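Ticket 203
Site: Dralldale
Unit: hand-held gripper, bench 4
Opened: 22/10/2018
Opened by: Abrehet Birhane
Component: finger linkage / wrist camera view
Status: Closed, one follow-up open

Reported problem

Fingers do not return to full open after a close. Left finger stops short, right finger reaches its stop. Gap is off center as seen from the wrist camera. Fault is intermittent, more frequent after a long session. No damage to the fingers reported.

Setup at time of report

Firkberg trigger body, standard spring. Green finger pair, fitted in September. Tekleab recorder software, current release. Bench covered with the white surface, background left dark per the site sheet. Test object is the duck cup with the metal utensil standing in it.

Log, A. Birhane

Entry 1. Reproduced. Cycled the trigger by hand, slow and fast. Left finger hangs on slow release only. On fast release the spring carries it through. Points to friction, spring is probably fine.

Entry 2. Removed left finger and moved the carriage on its rail without load. Drag near the open end of travel, smooth elsewhere. Right carriage smooth over the full length.

Entry 3. Cleaned both rails with a dry lint-free cloth. Dark residue on the left cloth, little on the right. Drag reduced, still present. Did not oil -- the Grudon maintenance sheet says dry rail only, and oil picks up dust from the bench.

Entry 4. Checked finger mounting screws. Left pair overtightened by comparison with the right. Backed off both, seated the finger by hand, retightened with the short key only. Drag gone. The mount was pulling the carriage out of line with the rail at the end of travel.

Entry 5. Reassembled. Ran up to 3 minutes of slow open and close. Left finger reached its stop each time. Trigger return feels even.

Entry 6. View check. Cup set on the white surface ahead of the gripper, fingers at full open. Criterion is that both fingers enter from the bottom corners, spread wide, with the object visible between them. Passed. Saved for comparison with the next service.

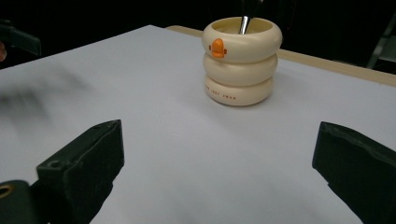

Entry 6: wrist camera view, fingers open, duck cup ahead of the gripper.

Note on the view check: the upper end of the utensil is outside the camera view at this distance. Acceptable for this check, which concerns finger position only. Do not use the utensil tip as a reference point.

Cause

Left finger screws overtightened at the September finger change, with residue on the left rail as a contributing factor.

Action taken

Rails cleaned dry, left finger reseated, screws reset. No parts replaced.

Follow-up

Add to the Dralldale finger change sheet: short key only, then 2 slow releases before the unit goes back on the bench. Assigned to A. Birhane. If the hang returns on slow release, reopen this ticket and check the rail for wear before touching the spring.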